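Old desktop won't see new memory after cleaning, is it the slots?

Asked by Danylo Prokopenko, January 2025

Tower about 11 years old, a Grelen. Took the side off to clean it, added 8 GB from Woketti. Now three beeps and no picture. Old stick on its own boots fine. Dont want to spend much, is it worth carrying on?

2 answers

Bleddyn Sayce
Three beeps is nearly always memory. Turn off, plug out, hold the power button in a few seconds. Then new stick alone, first slot, push till both clips snap. Still beeps – wrong type, send it back. Check the sticker on the old one and match it exactly, speed as well.

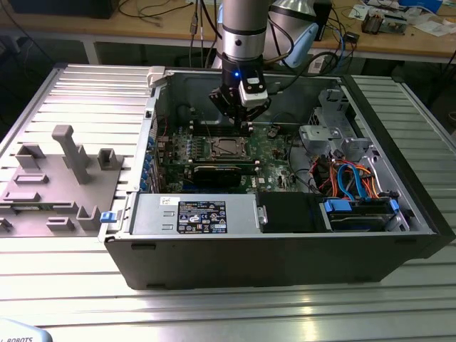
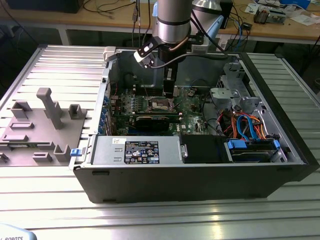

Seating a stick properly takes more force than people like to use. I had the same beeps on a Bowen in October and it was only half in. Do it with the tower lying on its side, side panel off and the inside facing up, so you're pressing straight down and the board isnt flexing about. Good light helps too. If you have the manual, look up which slots pair up, mine wanted second and fourth which made no sense to me.

Furner
Bin it. 11 years is plenty. If you must keep it, get an SSD first, more memory wont do much for you. Also clear the CMOS – take the coin battery out for ten mins then put it back, sorted mine.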